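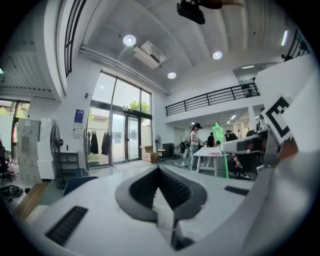 Skakier: what our robotics club got done this year (and what we didn't)

I'm writing this up because our club has to hand in a report to keep its workshop slot, and because I drew the short straw. Skakier is our project name. It was meant to be a placeholder and then it got printed on the sign-up sheet, so we're stuck with it.

The idea was simple enough. We wanted to teach a small robot arm to pick things up and put them away by showing it, with a person doing the job by hand while holding the same kind of gripper the arm would use. You squeeze, the fingers close, a camera on the tool records what they're up to, and the markers help the software work out how far open everything is. Then you do it again. And again. And then you have a biscuit and do it again.

Building the gripper

We printed the housing in white plastic because that's what Brillham College had on the shelf. The first version was horrible to hold. My thumb went numb after ten goes, and Sachiko Takagi, who has much smaller hands than me, couldn't close it all the way without using both of them. So we moved the handle closer in and rounded off the bottom, which took far longer than it sounds (every time you shift one screw hole, three others stop lining up!).

The fingers were the next headache. Plain plastic ones dropped anything smooth, so we stuck ribbed rubber on them and that sorted most of it. We went through two kinds of glue. The first one let go whenever the room got warm, and I found a strip of rubber stuck to my sleeve on the bus home.

The square markers are just printed black and white patterns. Tip for next year's lot: print them matt. Ours were glossy to begin with and the software lost them every time a light caught them, so there's a whole batch of recordings from early on where the gripper seems to teleport.

Recording

We set ourselves a target of 128 good recordings of one task, putting a plastic cup on a saucer. Somebody (me) said we'd be finished in an afternoon. Our first full session was 21/02/2018 and we came away with 13 we could use. The rest were spoiled by silly things - a hand in the way, a cup knocked over before the start, me forgetting to press record.

What helped most was going slower. When you know how to pick up a cup you do it in one quick swoop, and the recording comes out as a smear. Sachiko was much better at this than the rest of us. She moves the gripper like she's carrying soup, and I'd say her recordings were the cleanest by a mile. We also started saying "start" and "done" out loud, which felt daft for the first few minutes and then stopped feeling daft.

We had a bit of a row over whether to keep the failed ones. Onishi, the group we share our tool cupboard with, keep everything and sort it out later. We tried that and our folder turned into soup, so now we bin the obvious duds on the spot and write down why.

Trying it on the arm

By May we had our 128 and could train the thing. The first try on the arm was a bit of a let-down. It went to the cup beautifully, closed its fingers just above it, and carried nothing very carefully over to the saucer. We laughed a lot and then spent two evenings finding out that we'd measured the distance from the camera to the fingertips on the old handle and never changed the number.

With that put right it was a different robot. It still misses if the cup is too near the edge of the table, and it doesn't like the saucer being moved once it's started, but on a good run it does the job and you want to clap.

We took it to the Zivville open day, where small children are a much harder test than anything we'd thought of. One of them swapped the cup for a shoe. The arm had a go at it anyway, bless it.

What I'd do differently

Measure things again after you change a part. Label the batteries as charged or not charged, as we lost more time to flat ones than to any bit of code. Get everyone holding the gripper in the first week, even the people who only came for the programming, because they write better code once their own wrist aches.

We'd like to try two objects next, probably a cup and a spoon, and I'd love a lighter housing. I've started drawing one. The screw holes don't line up yet.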